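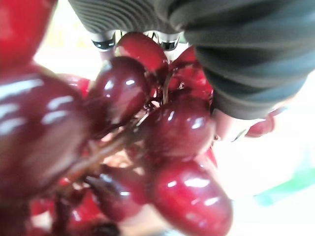 **Figure 1.** Wrist view of a bunch of red grapes, with the two metal fingertips at the top.

### 3.2 What we bought, and what we'd budget for next time

I'll own up to the spending first, as Mattes Lenz and I argued over it for most of July. We had 900 euros for the whole hand – fingers, sleeve, wrist camera – and the quote from Wekach came in at 801. That left us very little for spares, and I do wish we'd set aside another 100 for fingertips alone.

Vira Hordiienko wanted a better camera from Romaniuk instead. Looking at Figure 1 I can see her point (the nearest grapes are a red blur, and the background is washed out to white), but the stems in the middle of the bunch can still be made out, and stems are what our planner needs. So the camera stays for the Munine trials, and the lens goes on next year's list.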